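Posted 2022-10-22 in Club Administration and Records

**Scoring records for a league club: who holds them when a ground closes?**

I write on behalf of the history section of Tirthorpe Cricket Club. The club is to leave its present ground at the end of October and will share facilities with a neighbouring side from next season. In clearing the pavilion we have found 131 scorebooks, the earliest of which predates the present league. Several contain matches against the former Mosquera works team, which had no ground of its own and whose own books are believed lost.

The club's rules state that "all books of the club shall be kept at the ground". They say nothing of what should happen if there is no ground. We should be grateful for guidance on three matters.

First, whether the books may be placed with a county record office without a vote of the members. Second, whether a batting record may be corrected where the book and the printed yearbook disagree. One of our players is credited with 543 runs for a season in the yearbook, but the scorebook gives a different total, and two pages are damaged. Third, whether the books should be copied before they leave us, and to what standard.

**Posted by: tirthorpe_history**

---

**Zodow**

The rule you quote deals with where the books are kept and not with who owns them. In an unincorporated club, property is normally held by trustees for the members, and the officers have no general power to give it away. A gift to a record office would therefore need a resolution at a general meeting. A deposit on loan is a different matter. Ownership remains with the club, and many clubs treat a loan as falling within the ordinary powers of the officers. You would still be in breach of the wording of your rule, so it would be prudent to amend it at the same meeting that approves the move.

Ask the record office for its standard deposit agreement before you call the meeting. Read with care the clauses on withdrawal, on charges and on who may give permission to publish. Members will wish to know whether they may consult the books without an appointment, and in most cases the answer will be no.

On copying, I would advise that it be done before deposit. Photograph each opening flat, in even light, on a plain pale surface, and include the covers and any loose sheets. A white table with a cloth behind it is quite sufficient.

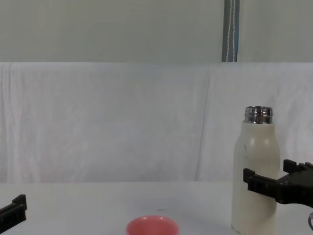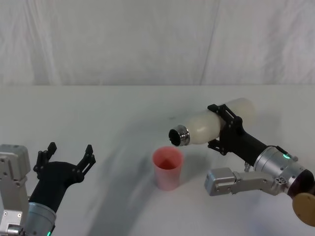
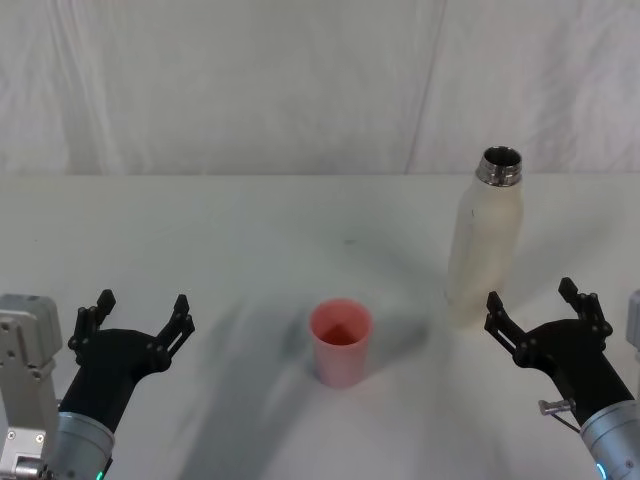
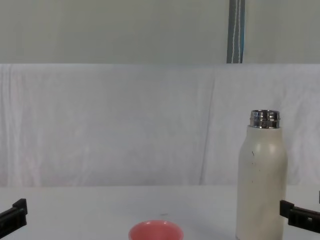
Name the files by season and page, and keep a written list of any pages which are missing or cannot be read. Two sets of files should be held in separate places. If the club uses Stivix or a similar scoring service for current matches, do not rely on it for storage of the old books unless its terms say plainly that you may withdraw the files at any time.

Newspaper cuttings pasted into the books should be left where they are. The paste is often all that holds the page together — and the cuttings may still be in copyright, so take advice before placing them on a public site.

---

**long_stop_700**

Just ask the members. We moved ours in a car boot and no one minded. Mind you, we did lose the one with the tie against the railway side, so perhaps do get a receipt.

---

**Yearbook Desk**

I shall confine myself to the second matter. The scorebook is the primary record, and the yearbook is a summary made from it or, quite often, from weekly cards sent in by the home club. Where the two differ, the proper course is to publish both figures with a note. The original entry should never be altered in ink or pencil, however obvious the error may appear.

In the case described, I would look first at whether the yearbook includes cup matches. Our own lists did so until the league changed its practice, and a player shown as having passed 500 had in several instances not done so in league matches alone. The opposing clubs' books should then be consulted for the fixtures on the damaged pages. If those cannot be traced, the local newspaper will usually give the leading scores, although innings below 20 were seldom printed.

Should the total remain in doubt, the entry may be marked "incomplete" and the yearbook figure shown in brackets. Any club record which rests upon it should carry the same mark until further evidence is found.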